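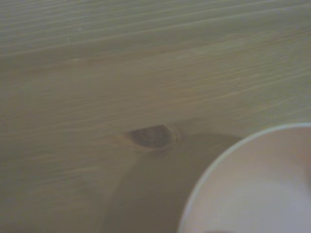
Stumness tops and hooks – questions we get a lot

Quick answers, written between orders. Kenji does the wood, Juniper does the wire and most of the email. If yours isn't on here, write to us, but read down first please, it's probably on here.

THE TOPS

What wood is it?
Softwood. Pale, light, easy to cut, easy to dent. Comes to us as glued panels from the yard at Drerthorpe and we cut, sand and finish. No veneer, same stuff all the way through.

Is it one plank?
No. Strips glued side by side, and within a strip you get shorter blocks joined end to end. So you'll see long lines running the length of the top and short ones going across. Both are glue joints. Both normal.

Mine has a knot in it. Can I swap it?
If it's tight and level, no, sorry. Knots are part of the deal at this price. Darker spot, grain bending round it, some people ask for more of them. If it's loose, or rattles, or there's a hole you can get a fingernail into, yes, send a photo and we'll swap.

Can I ask for a top with no knots?
You can ask. Put it in the notes box at checkout. Kenji will pick the cleanest one on the rack that day but it won't be spotless, and it may take longer. No extra charge. For truly clear wood you want a different shop and a different budget.

My knot is sticky.
Resin. Happens in the first warm months, or if the top sits by a heater. Let it harden, scrape with an old bank card, wipe with a little rubbing alcohol on a rag, then oil the spot again. Might come back once or twice. Usually quits after that.

One block is paler than the one next to it. Is it faulty?
No. Different blocks, different trees maybe. They take oil differently too, a smooth tight-grained one stays lighter. The gap closes as the whole top yellows. Give it a summer.

I can feel a joint with my finger.
Feel or catch? A slight ridge you can feel is seasonal movement, rub it down with fine paper along the grain and re-oil. If a fingernail or a sock catches on it, or you can see daylight, that's a failed joint and that's on us.

What sizes?
Standard is 100 cm long by 40 deep, 19 mm thick. Bonsu (the narrow one) is the same length and thickness but less deep, see the product page for current depths, we change them depending what the yard has. Custom cuts are ok up to the standard length. Not over.

Can I cut it myself?
Yes. Fine-tooth blade, masking tape on the line, go slow at the end of the cut. Sand the edge and oil it the same day. Once it's cut we can't take it back, so measure twice, then have somebody else measure.

FINISH AND CARE

Oiled or bare?
Your pick at checkout. Oiled has two thin coats on all faces. Bare is sanded to 180 and nothing else.

I ordered bare. What do I put on it?
Any hard wax oil for furniture. Top, bottom, edges, ends. People skip the bottom and then write to us in March that it's cupped. Do the bottom.

How often do I re-oil?
Desk: once a year, or when it looks dry and thirsty. Hall shelf, plant shelf, anything that gets water: twice. Thin coat, leave it as long as the can says, wipe off everything that hasn't soaked in. If it's tacky next day you left too much on.

The oily rags?
Lay them flat outside to dry, or soak in water, before they go in the trash. Never in a ball. They can heat up and catch fire by themselves. Serious one, please do it.

Water rings?
Fine paper, along the grain, just the ring and a bit past it, then oil. White rings sometimes go on their own in a few days so wait first. Black ones are from metal and water, those need more sanding and might never fully go.

Dents?
Damp cloth on the dent, warm iron on the cloth, few seconds, look, repeat. Only works if the fibers are pushed down and not cut. Works better on bare than on oiled. Small ones we'd leave alone tbh.

Can I use it as a kitchen counter?
We don't sell it as one. Too soft next to a sink. A coffee corner, fine. As a chopping surface, no, get a board.

It's going yellow.
Yes. Light does that to pale wood. Move your lamp and your books around during the first few months or you'll get their outlines.

Can I paint or stain it?
Paint, sure, but only the bare version, and seal the knots first with a knot primer or they'll bleed through. Stain goes blotchy on softwood. Try it on the underside.

THE HOOKS

What is the Girnen hook exactly?
A length of dark wire, bent by hand on a jig, closed eye at one end. One bend and a small step in the wire, so what you hang sits out from the edge a bit and doesn't slap against the leg. Sold in packs of 9 or loose. 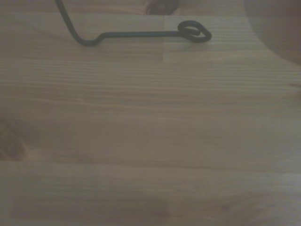

Dark wire hook, eye end on the right.

Which end goes up?
Eye on the screw, bend hanging down, for bags and headphones and so on. Some people flip it and hook the bend over a rail so they can clip things to the eye. Either is fine.

Why doesn't the eye close perfectly?
Hand bent. The wire overlaps itself where the loop comes round and meets the straight part, and the loop comes out more like a teardrop than a circle. If you can slide a credit card into the overlap, pinch it with pliers. If a screw head pulls through, tell us.

Mine aren't all the same.
They won't be. Same jig, different mornings. If you need them in a dead straight row with everything lined up, hang one, mark where the bottom sits, and move the screws to suit.

How much will one hold?
A tote with a laptop, a coat, an umbrella. Not a bike, not a kid. The wire will usually outlast the screw, in softwood the screw is the weak bit. Pilot hole, always, and go into solid wood, not into a glue line or right at the edge of a knot.

What screw?
Round head, with a washer if the eye is loose on it. Don't use anything longer than the top is thick. We have had that email. More than once.

Can I bend the hook to a new shape?
A little, once. Pliers with tape on the jaws. Bending it back and forth will snap it, and the coating cracks at the bend.

Will it mark the wood?
Lying on it dry, no. Dragged across it, yes, it's wire. Left lying on it wet, maybe, see black rings above. Stick a felt dot behind if it swings.

Will it rust?
Indoors not so we've noticed. Bathroom, porch, greenhouse, eventually. Wipe with a drop of oil now and then. If the dark finish wears off at the eye that's just rubbing, dab of black enamel if it bugs you.

Do the hooks come with the top?
No, separate. We tried bundling, everyone wanted a different number.

ORDERS AND DELIVERY

How long does it take?
Oiled tops 9 working days, the coats need time. Bare tops and hooks go out quicker. We say so on the order page if we're behind. In spring we're usually behind.

Can I collect?
Yes, from the workshop in Drerthorpe, mornings until noon. Email Juniper first so the top is wrapped and by the door. Bring a blanket for the car and somebody for the other end.

It arrived damaged.
Photo of the damage, photo of the box, order number, all in one email. Keep the box till you hear from us. Corners are what gets hit mostly. If it's small and you'd sooner fix it than send it back, we'll refund part of the price.

It arrived bent.
Probably sat somewhere damp on the way. Unwrap it, stand it on edge away from the wall so air gets to both sides, leave it for two weeks. Then put a straight edge accross it. Still off, write to us.

Where do I keep it till I need it?
Flat on three or more battens, or on edge. Unwrapped. Not in the garage, not leaning on a radiator.

Returns?
Uncut, undrilled, unoiled-by-you, within the month. You pay shipping back unless it's our mistake. Hooks any time if they havent been bent.

Do you sell offcuts?
Yes, mixed box, whatever's in the bin. Good for testing oil or for practicing pilot holes. Knots included. Can't pick.

Do you sell legs?
No. Most screw-on ones work, check the screws are short enough (see above, again).

Trade orders?
Email Kenji Iwasaki for tops, Juniper Achterberg for hooks. Both on the contact page. Say how many and when you need them by, that saves two emails.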